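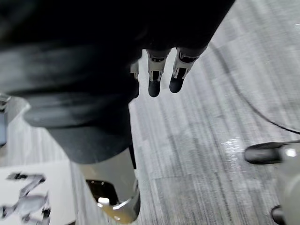
## 4.2 Upkeep of the hand and its covering

Most papers on dexterous hands report a success rate and leave maintenance to a footnote, if it appears at all. We think this hides the larger part of the cost. The Gorno cell ran for 2558 logged cycles between October and the end of the study, and we kept a record of every stop, including the ones that embarrassed us.

The supplier's schedule asks for a fingertip inspection every 60 cycles. We could find no basis for that number. The pads are rounded and dark, and early wear on them is hard to see by eye, so an inspection mostly tells the operator that the pad is still attached. We replaced the visual check with a simple press test against a flat load cell, done with the arm parked and the drives off. Whether this is better in any strict sense we can't say. It did give us a number to write down.

The fabric over the arm was a second source of doubt. Bullier recommends a cover to keep dust out of the joints, and we used one throughout. Loose cloth can also slide toward the fingers, and a wrist camera will record a good deal of it when it does (Figure 3). We never ran the cell uncovered for long enough to compare, so the claim that the cover protects anything remains the supplier's.

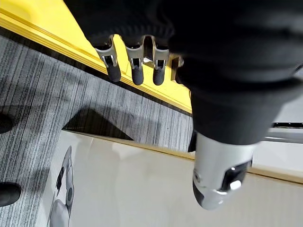
**Figure 3.** Wrist-camera views from the cell. Top: dark fabric above the fingers, with a thin black cable lying on the floor to their right. Bottom: the black hand with its silver finger joints, over a white board and near the edge of a yellow table.

The press test was run with the hand in a fixed pose, and the pose matters more than we expected. With the fingers slightly bent, the reading changed by up to 20 percent from one trial to the next. Straightening them brought this down, but it also moved the contact point toward the end of the pad, where the rubber may well behave differently. We settled on the straight pose for practical reasons and make no claim that it matches the load during a grasp.

Cable routing was checked at the start of each shift. The Ambaye controller reports a dropped link and a jammed joint under the same fault code, which makes its error log close to useless for sorting one from the other. At cycle 1533 we began noting by hand which connector had been reseated before each restart. Faults before that point are therefore listed in Table 2 as "unassigned" – a large category, and one that readers should keep in mind when looking at the totals.

Calibration used the Eluvik routine without changes. It reported a pass every time, including once when a finger had been fitted with the wrong spacer. We no longer treat a pass as evidence of anything beyond the routine having finished.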